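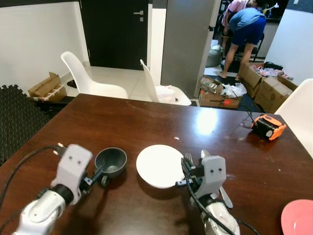 Fig. 1. Gray bowl, white plate and flatware on the dark table.

Everyday Tableware, notes for session 11
Capucine Guillot, room 1317, Kekstead

Hi all! These are my notes from the rims and surfaces session, cleaned up a bit for those of you who were scribbling (and for the two of you who wrote to me from the train). Bring them in October when we do the table laying practical, please, I'm not printing them twice.

We started with contrast, so go back to Fig. 1 for a second. The white plate jumps right out at you on that reddish-brown wood, and the dark gray bowl next to it just sits there quietly. I love a dark bowl, I own far too many of them, but on a dark glossy tabletop you have to look for its edge. If you're laying a table for somebody with poor eyesight, put the pale pieces on the dark wood and the dark pieces on something lighter, a cloth or a mat. Iestyn Pumphrey's handout from last year says to always use white. I think that's too strict! The pink plate down in the corner reads perfectly well to me.

Glossy tabletops also throw light back at you. There's a bright white patch over on the right side of that table, and a spoon or a fork laid in a patch like that can be surprisingly hard to pick out, shiny on shiny. Sit down in the guest's chair before you call a setting finished. I say this every year and every year people check from standing height.

Now rims, my favorite part. A plate with a raised rim and a slightly sunken center (the pink one again) gives your fingertips something to get under and keeps the sauce where it belongs. A deep round bowl is easy to hold but hides what's in it from anyone sitting low. When you fill in the Kurberg sheet, write down the rim first, then the depth, then the finish. A few of you started with color and ran out of space, and I couldn't read the rest.

Flatware: for the practical I want the fork on the left of the plate, tines away from the diner, and the spoon on the right. Yes, you will find the fork on the right of the plate in Fig. 1. Plenty of homes do it that way and eat very happily, but the marking sheet goes by the formal layout, so learn that one too.

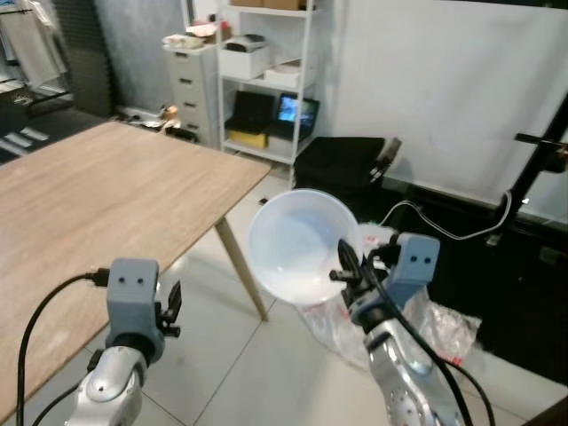
Fig. 2. Translucent white plastic bowl, tilted, near the corner of the light wood table.

On to plastic. I know some of you turned your noses up, but a milky bowl like the one in Fig. 2 is a really useful thing to study. Tip it and look inside and you can see how the wall lets some light through, so it never looks as crisp as the white plate does. Against pale wood or a pale tile floor the outline goes soft. On the dark table it would be a different story, and I'd like you to try that at home with any see-through tub you have and write me three or four lines about it.

One word on carrying. A bowl held by one side of the rim wants to tilt. Empty, fine. With soup in it, use two hands, one under the base, and keep your thumb out of the inside. (Patwary has a good chapter on this, it's the Cedum edition in the library, ask at the desk.)

For next time: pick one bowl and one plate you use every day, draw the rim of each from the side at full size, and fill in a sheet for both. The sheet is marked out of 80 and the drawings out of another 80. Pencil is fine. If you can't get to the scanner, slide it under the door of 1317 before noon and I'll pick it up after lunch.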